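Paper folding fills the old wash house at Sugden

I only popped in to drop off a box of teabags, and I came out two hours later with paper cuts and a very wonky crane. So that's how the new paper folding mornings at the Sugden centre are going!

They started in May, in the old wash house at the back, and Tracey Oakley (who runs them, and who taught me at primary school, which made me sit up straight) had 19 people through the door by half past ten. The room has been done up a bit over the spring. The walls got a good scrub, and there's a proper heater now, thank goodness, as I remember that place from jumble sales and you could see your breath in there.

Tracey wants 310 folded pieces for the summer display, all hung on thread down the main staircase. When I turned up they were a long way short, so I was handed a sheet and told to get on with it. 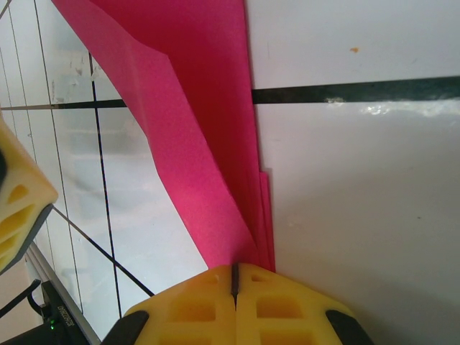 The trick, according to Tracey, is to press every crease twice, once with your fingertip and once with your nail, and to leave the point until the very end. I did the point first. Mine looked like a squashed tulip, and Gareth Haworth across from me very kindly asked if it was meant to be one. His were perfect, of course. He's been doing it since he was six and can manage a frog without looking down.

"People come in saying they've got no patience," Tracey told me. "Then it's dinner time and I can't get them to go home."

Big sheets are easier for beginners, and the bright colours are going fastest, so if you've got any wrapping paper lying about at home (clean, no sticky tape please) she'd love to have it. Thin stuff is better than thick. I've already promised her the roll left over from my niece's birthday.

The sessions run from ten until noon and there's nothing to pay, though a packet of biscuits goes down well. Children are welcome with a grown-up. Ask for Tracey at the front desk, and bring your reading glasses if you need them, as the instruction sheets are printed very small.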